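How to get a first trade show booth out the door

Lam's first stand at a woodworking fair was three metres by three, wedged between a man demonstrating dust collectors and the emergency exit. We took home one decent order, two sore backs and 192 brochures we should never have printed. The stand did get better after that, mostly through embarrassment. What follows is the method we use now for a small shop with furniture or hardware to show and not much money to show it with.

1. Read the exhibitor manual

It will be long. Ours for the Folton fair ran to 16 sections, and the one that mattered was on page whatever-it-was near the back, under "Material Handling". Find the rules on booth height, flooring, power and who is allowed to carry your things from the dock to your spot. At some halls you may walk in with whatever fits under your arms. At others you will pay a man with a forklift to move a box of coat hooks.

Write every deadline on a wall calendar. The early rate for power usually runs out weeks before you've decided whether you need power. Order it anyway.

2. Set a number and then write down where it goes

We budgeted $3,815 for our second show, not counting wages. The floor space ate more than half of it before we'd bought a single screw. Make a list with these on it at minimum: space, power, carpet, drayage, insurance certificate, parking, hotel, signs, and coffee. Coffee is a real line. Hall coffee is priced like imported marble.

3. Mark out the booth on your shop floor

Use masking tape and the real measurements. Then stand in it with two other adults and a cabinet and see how you all get on. King-fai Shih, who runs our finishing room, took one look at our taped square and asked where the customers were meant to go. We took out a bench and a bookcase that afternoon.

Leave the front open. A table across the entrance makes you look as if you're selling raffle tickets.
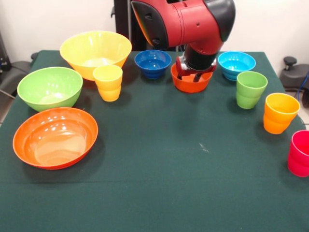

Colour does more for a small stand than any amount of clever joinery, which pains me to write. Our samples are walnut and white oak, and under hall lighting they all go the shade of weak tea. Pick one dark cloth for the tables and let a few bright things sit on it. Dark green is good for this: a big yellow bowl and a small orange one show up against it from a long way off, where the same pair on bare oak would look like somebody's unfinished breakfast. Put your hinges or knobs or dovetail samples near the bright stuff and people will drift over to have a look. Check whether the manual wants your cloth flame-rated, and bring the paperwork if it does.

4. Choose fewer pieces than you want to

Three good pieces is plenty for a small booth. Choose one that stops people, one they can open and shut, and one they could afford. The second is the important one. Woodworkers cannot walk past a drawer. They will pull it out, turn it over, check the runners, say "hmm" and slide it back in. Let them.

Anything that can be handled will be handled for three days, so wax it beforehand and pack touch-up sticks.

5. Get the signs done early

Your name goes at the top, above head height. Under it, in letters nearly as big, say what you make. We went a whole show with a banner that said only "Clustine", our cabinet line, in a very tasteful grey. Several people asked if it was a skin cream.

Print 1,000 cards if the price break tempts you, but keep the brochures few and take email addresses instead.

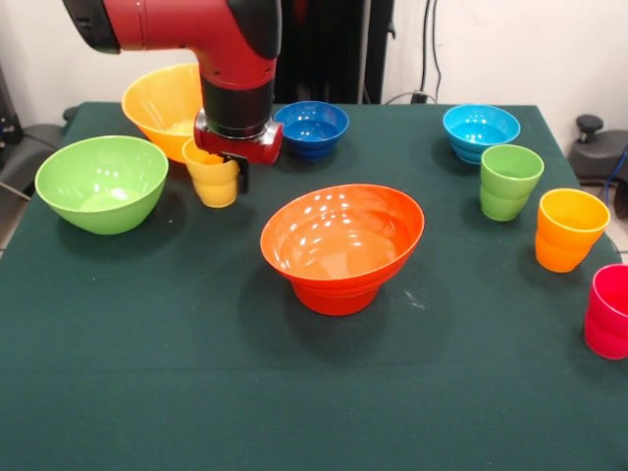 6. Pack in reverse

Whatever you need first goes in the truck last: floor, tape, cordless drill, chargers, step stool. Label the crates on two sides and the top. Take a photo of the loaded truck with your phone, as you'll be reloading it at nine at night with none of your faculties.

Keep a small box that never leaves your side. Mine holds scissors, zip ties, a power bar, furniture pads, spare screws, a lint roller, painkillers and a sandwich.

7. Work the stand in shifts

Two people on, one off. The one off must leave the booth, sit down somewhere and eat. Stand near the edge, hands out of your pockets, and keep your phone away. "What do you build?" is a good opener and it beats "Can I help you?", to which every visitor in history has replied "Just looking."

Write on the back of each card what you talked about. By day three every conversation was with a nice fellow in a plaid shirt.

8. Follow up within the week

Call the serious ones first, while they still remember your drawer. We left ours until the middle of June one year and most had already bought from Lulside.

Comments

Hok-lam Shek
Wish I'd had step 3 before our last show. Our centre display cabinet fit beautifully as long as you never opened the doors.

planerdave
What about the carpet? We brought our own foam tiles and saved a bundle, but they took forever to lay and one corner kept curling up.

Reply from the author
Double-sided carpet tape on the corners, and check the hall allows that brand. Some will bill you for the residue.

Marg in the Valley
Can confirm on the coffee.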